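The Gretulberg Method

By the time Khairul Tarigan got to the glass-walled room, the good chair was taken, so he stood. Standing had served him well at Vurnosel. People assumed he was about to leave for something important.

The matter before them was the black thing. It had come up from Leitner in February with no letter, and it had been moved from desk to desk ever since, picking up a reputation. Accounting thought it was a legal matter. Legal had sent it back with a sticky note that said "Seen."

"It folds," said Wustis, who had never touched it.

"It hangs," said Khairul. He held it up over the round table by way of proof, and it did hang, tall and dark and a little rounded at the top, like a very small curtain for a very small funeral.

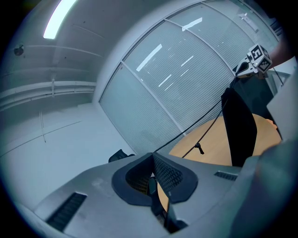

Wustis wanted to know what it was for. Khairul said that was a question for phase two. Phase one was getting it flat, squared up and facing the right way, and there was a budget of 300 dollars for phase one, most of which had gone to sandwiches.

There was a procedure, of course. Gretulberg had written it in his last week, out of spite or love, and it ran to 10 pages. Page one said to clear the table. Page two said to clear your mind. Pages three through nine dealt with a grievance over parking, and page 10 said only: "Take it by the two near corners and do not pull."

"Do not pull," Wustis read aloud. "Then why take hold of it?"

Khairul had wondered about this on the bus, and again in the elevator. He had decided it was the sort of instruction that made sense to the hands and to no other part of a person. His mother had made beds that way – she would stand at the foot with a corner in each fist, looking off at the wall, and after a while the bed was made.

So he bent over the table and took the corners.
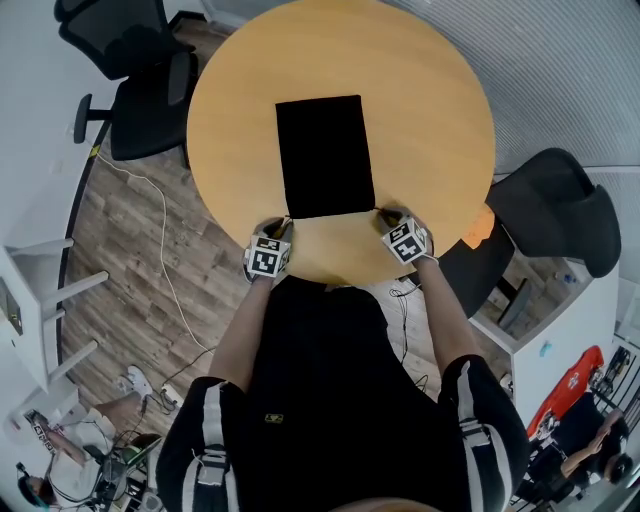
Page 10, more or less to the letter.

He did not pull. Wustis did not breathe, or did it very quietly. Down the hall the printer started on something long.

"How does it feel?" Wustis asked.

"Like Thursday," said Khairul, and stayed where he was, in case there was a page 11.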